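Home recording: tips for a spare-room set-up
Praldale workshop pages
Last updated 24 March 2022

Most of these come from making songs in a back bedroom with a sloping ceiling and a boiler on the other side of the wall. They should suit any small room where you want to record a voice, a guitar or a quiet drum part without spending much.

Choosing the spot

Clap your hands in each corner and then in the middle of the floor. If you hear a sharp ringing after the clap, move on. A spot about a third of the way along the longer wall is usually better than dead centre. Face the singer towards the softest thing in the room, normally the bed or the open wardrobe, and put the microphone between them.

Turn the fridge off if it is next door, and leave your car keys inside it so that you remember to turn it back on.

Blankets and duvets

A heavy duvet over a clothes airer does more than the thin foam tiles sold in packs. Hang it behind the singer as well as behind the microphone. Leave a gap of a hand's width between the duvet and the wall.

Old wool blankets are good on hard floors. Avoid anything with a zip or buttons that can rattle. We had a faint tick on a whole session that was traced to one press stud.

Cables

Coil them over and under, and tie them with a strip of hook-and-loop tape. Winding a cable round your elbow puts a twist in it and it will fail at the plug end sooner or later. Mark both ends with the same colour of tape. For a small set-up 6 cables is plenty, with 2 kept aside as spares.

Keep audio cables away from mains leads. Where they have to cross, cross them at a right angle.

Microphone stands

A stand that droops during a take normally needs a new washer in the joint, and a hardware shop will have one for pennies. Tighten the clutch before you hang the microphone on it. With a boom arm, point one leg of the tripod the same way as the arm. The Dunbar stand we use has lost its rubber feet twice - cut squares of bicycle inner tube and glue them on with contact adhesive.

Squeaks in the boom can be cured with a very small amount of candle wax. Oil runs and collects dust.
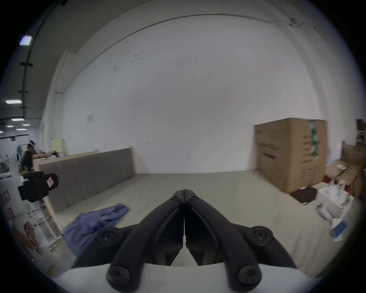 Stopping pops and hiss

Stretch one layer of old tights over a wire coat hanger bent into a loop, and set it a hand's width in front of the microphone. If the letter P still thumps, turn the microphone slightly to one side of the mouth. A pencil held upright against the front of it with an elastic band also helps on some voices.

Hiss is usually a level problem. Bring the singer closer and turn the gain down.

Guitars

Put new strings on the day before, stretch them by hand and tune again. Change into a soft shirt with no buttons on the cuffs. Aim the microphone at the place where the neck joins the body, as the sound hole tends to boom.

If the room is dry in winter, keep the case shut between takes with a damp sponge in a soap dish inside it. By September you can normally put the sponge away again.

Keeping track of takes

Say the song title and take number out loud before you start. Write them down too, with a word on what was wrong. Our list for "Oller" ran to 11 takes and the one we kept was marked "chair creak, otherwise good".

Copy everything to a second drive before you pack up. Brirus, the little duo who share our room, lost a finished vocal by leaving this until the morning.

Save a rough mix as well, and play it in the kitchen on a cheap radio or a phone. If you can follow the words over the kettle, the voice is loud enough.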